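How to Clean a Wooden Table Without Ruining the Finish

Posted May 5, 2025

Most wooden tables wear out from the wrong kind of cleaning. Too much water gets under the finish and strong sprays leave it dull. A few simple habits will keep the surface in good shape for years.

Daily wiping

Use a soft cotton cloth, slightly damp, and wipe in the direction of the grain. Dry the table right away with a second cloth. Crumbs should be brushed off first so they don't get dragged across the finish.

Weekly cleaning

Mix 2 teaspoons of mild dish soap into a bucket of warm water. Wring the cloth out well before it touches the wood. We use Clenix soap, but any plain one without bleach will do. Go over the table again with clean water and dry it.

Water rings

White rings are usually in the finish and not in the wood. Lay a dry cotton towel over the mark and press with an iron on low for a few seconds. Lift, check, and repeat if needed. Dark rings go deeper and normally need sanding.

Small things left on the table

Toys, keys and mail cause more scratches than plates do. Keep an open box on the table for them and lift it when you move it. Stick felt pads under anything with a rough base. A pack of 40 Dredex pads lasts us a long time.

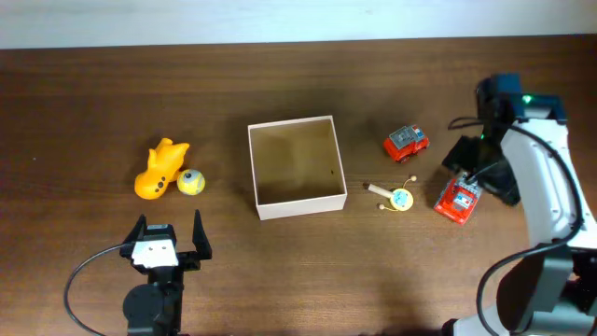

A plain white cardboard box on a wooden tabletop.

Waxing

Wax twice a year, once in spring and once in October before the heating comes on. Apply a thin coat, wait for it to haze, then buff. Do not wax over a sticky surface. Wash it first and let it dry overnight.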